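# Week 6 – Learning from wrist-camera demonstrations

Notes by Mayu Yagi, revised November 18, 2018

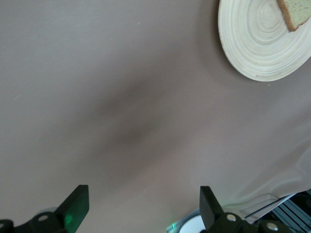
**Why do we train on the wrist view alone, when a fixed overhead camera sees so much more?**
The wrist view moves with the hand, so a small error in the arm's calibration matters far less at the moment of grasping. You do give up the wider picture, and we'll come back to that next week with Kohei's reading.

Now, a bit about the method, and please bear with me if you've done the Trumberg tutorial already. We use plain behaviour cloning: the network takes one wrist image and the gripper opening, and predicts the next small motion. The full set has 1262 demonstrations, of which 1147 are for training and the rest are held back for testing.

Soft things like a slice of bread on a plate are a lovely test case – the colours are gentle, the shape gives under the fingers, and the arm's own shadow wanders over the cloth as it moves. Gillespie Forsyth found that varying the brightness of the training images helped more than adding layers, and I'd encourage you to try it before anything fancier!

**For the lab**

- Read sections 2 and 3 of the Oshima handout.
- Train once with brightness changes and once without, both with seed 33.
- Bring both loss curves, even the ugly one.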